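Ticket: Download links dead after checkout
Shop: Follum Digital Store
Platform: Vistley
Status: Open, waiting on customer
Opened: October 7, 2024

Hi again! So I moved our little comics shop over to Vistley last week, all the old back issues as PDFs, and the store itself looks great. Checkout works, the money shows up, the thank-you email goes out. And then the download link in that email goes to a blank page. Every time!

I've had more than 30 emails from readers (very nice ones, mostly) asking where their comic is, and I've been sending files out by hand every evening.

What I've tried so far:
Cleared the store cache. No change.
Re-uploaded issue 9 under a shorter file name. Blank page.
Bought issue 4 myself with a different email address. Blank page, and now I own my own comic twice.
Turned off the Trarkura watermark add-on. The link worked! Turned it back on and it was blank again. 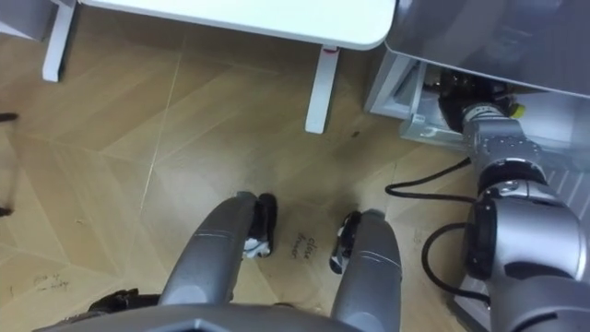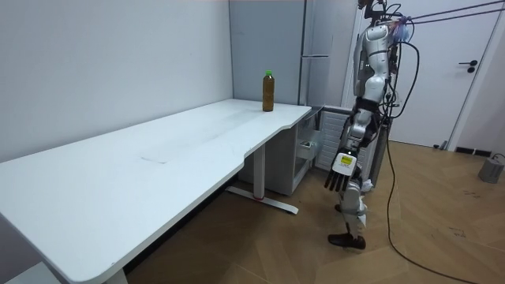
So I'm pretty sure it's something between the watermark step and your download page. The add-on stamps the buyer's name on page one of the PDF, and I'd really like to keep it if I can.

Update, same evening: I went through the order list and there's one more thing. A handful of orders did go through with the watermark on, and they're all for the short stories, which are under 12 MB. The full issues are all bigger than that. Is there a size limit on files that get stamped? I couldn't find one in the settings.

Also – separate problem, maybe – the Đoàn mini-series shows up in the catalog as "Ðo?n" even though I typed it correctly. I can open another ticket for that one if it's easier.

For now I've left the watermark off so people can get their books. Please don't switch it back on from your side without telling me first. Thanks so much!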